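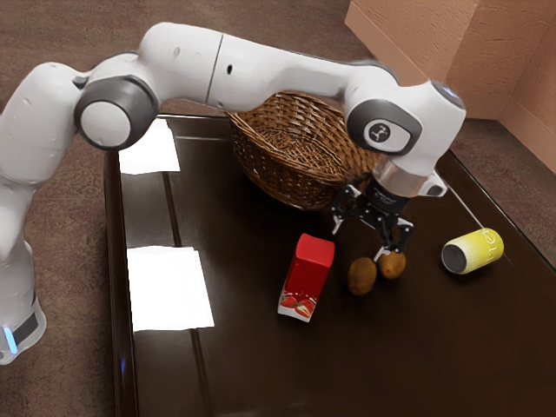 Okay, so the kiwi problem. I said last time I'd write it up once I had something to show for myself, and it's taken me way longer than I wanted, but I have things to report!

Quick catch-up if you're new. I'm building a grocery sorter in simulation first, and then (fingers crossed, bank account willing) on a real arm at the shared workshop over on Drustden. The whole project is called Kassa. The job sounds so easy when I say it out loud at dinner: pick stuff up off the table, put it in the basket, stop. My sister thinks I've been playing a video game since Christmas and I've kind of stopped correcting her.

So, kiwis. Boxes I can do. Give the gripper two flat parallel sides and it's happy all day long. Kiwis are little eggs, basically, and for weeks mine would squirt out from between the fingers like a bar of soap and go sailing off the table. One of them went through the floor. I watched it fall for a while, it was weirdly relaxing.

Things I tried, in the order I tried them:

Cranking up the friction. This worked great and was total cheating. I had it set so high that the fruit would hang off one fingertip like a magnet. Eldana Alemayehu, who has the bench next to mine and has been doing this stuff a lot longer than me, took one look and asked what kind of kiwis I was buying. Fair. I put it back.

Closing the fingers slower. Helped a bit! Then I got greedy and went slower still, and each grasp took forever and I wandered off to make toast.

Fixing my stupid offset. Yeah... this was the big one. My grasp height was measured from the wrong spot on the gripper, so the fingers were closing on the top third of the fruit and pinching it right out the bottom. I'd typed that number in back in the very first week and never looked at it again. Once I'd moved it, the drops went way down. I ran 105 grasps overnight and it held on for all but 10 of them, and I did a little dance in the kitchen with my coat still on.

Two fruits side by side is still rough, though. When they're nearly touching, the finger on the inside has no place to go, so it comes down on the neighbor or shoves it along. Right now I've got it trying a few different wrist angles and taking whichever one clears. It's ugly and I don't love it, but I'd like to get moving.

The can is next on my list, and I'm leaving it lying on its side on purpose. Standing up was too easy. On its side it wants to roll the second anything brushes it, and I have a feeling that one's going to eat most of April. The strawberry carton I'm not worried about. Famous last words!

Oh, and the basket. I redid the collision shape because the old one was one solid lump, so things I dropped "in" it just sat on top of thin air at the rim. Now it's made of 53 little chunks and stuff really goes inside. It does slow everything down, so if anybody has a better way of doing a tilted, open, roundish thing, please please tell me in the comments.

On the real-world side, I put my name down for time on the arm at the workshop. There's a waiting list, and the Fenport people have it booked solid for their own thing, so I'm looking at five weeks or so. Plenty of time to fix the wrist angle mess. Eldana says I should bring actual kiwis and a towel.

I'll post the config files when they're less embarrassing. Somebody asked about the gripper settings too, and those will be in the same download. Off to go chase a can around a table.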